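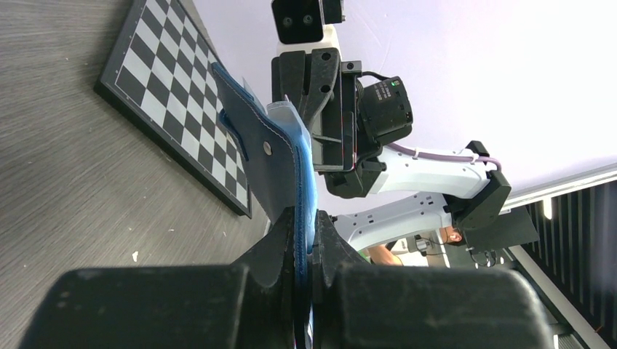
STUDENT PROJECTS

Coursework > Social Studies > Term Reports

Overview Reports Calendar Library Contact

Cash or Card? How Shoppers Pay at the Kurtuluş Market

I have gone to the Kurtuluş market with my grandmother for as long as I can remember, and she has always paid in coins, counted out slowly while the line behind her sighs. When our class was asked to pick a habit that might be changing, I knew pretty quickly what mine would be (and she was delighted to be consulted!).

In March I handed out 695 short question slips at 17 stalls, and 551 came back filled in, far more than I had dared to hope for. The baker on the Jerna Street side even kept a jar for them next to the rolls. 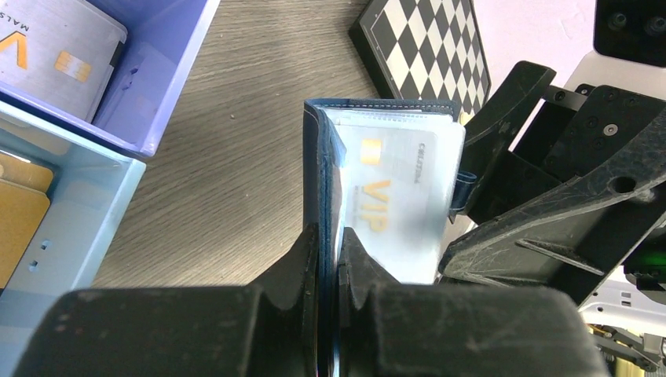 What people told me

Nearly 80 percent said they carry both cash and a card, and choose between them at the stall. Small things like parsley or a couple of lemons were mostly paid for in coins. Cheese, fish and anything wrapped in paper went on the card. Several older shoppers wrote that handing over notes helps them feel what they are spending, and I must say that made me think about my own habits.

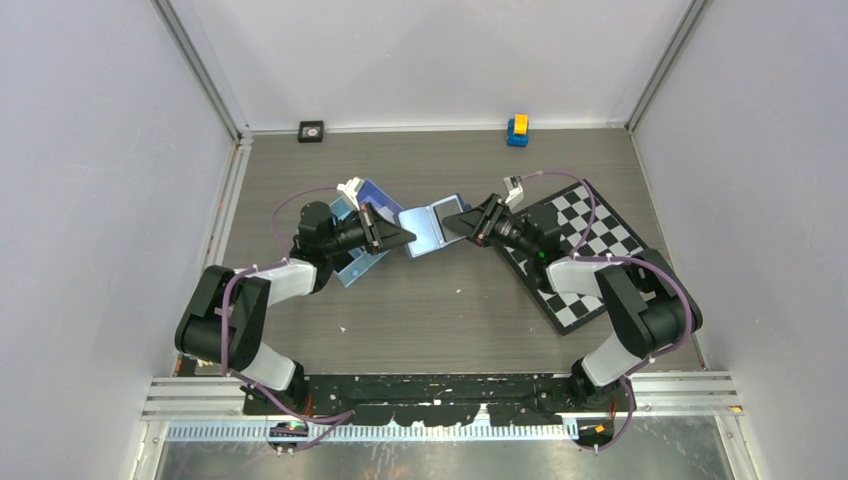

Problems and what I would change

I only visited in the morning, so the after-work crowd is missing. My question about the Trellau payment app was also badly worded, and plenty of people left it blank. Next time I would like to run the same slips at the smaller Clolumel market, where only a few stalls take cards.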